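I've been running Huvolon, the demonstration-learning package from Langat, on our arm since July, and I've grown fond of it, grumbles and all. The idea is simple enough: you show the arm a job a few times, it learns a policy, and you let it try. We gave it 12 demonstrations of reaching for a hinged door and it learned from those far better than I'd hoped — the old Nedstead scripts needed 245 and still fumbled. Handles are harder, and training takes roughly 8 hours, so start it before supper!

Our bench setup, cream plastic and all:
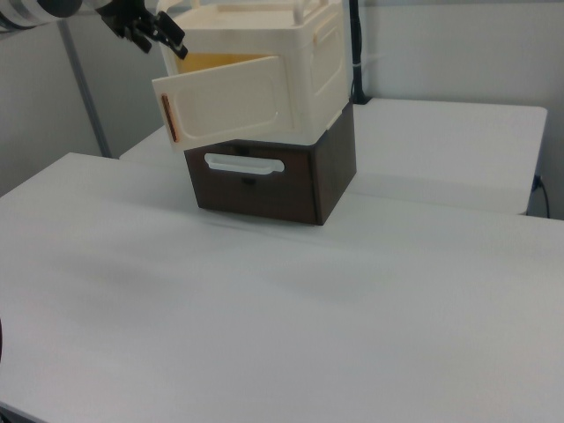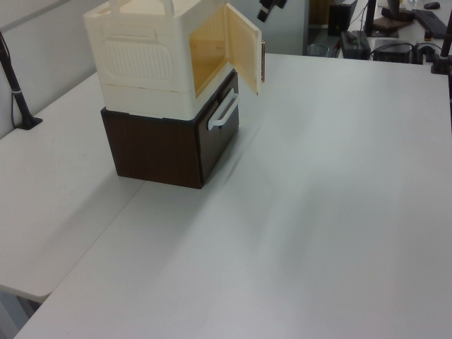
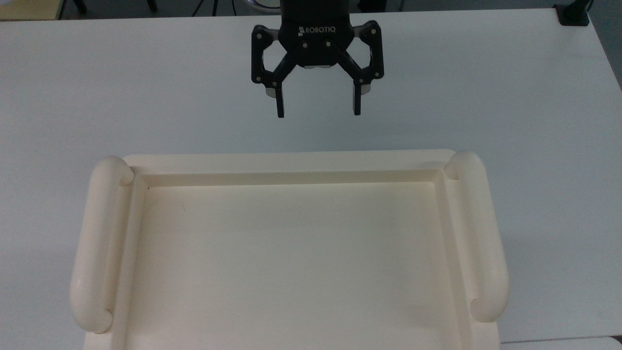
Felista Mwaipopo wrote back that Huvolon did fine on doors for her too, but drawers took twice the demonstrations.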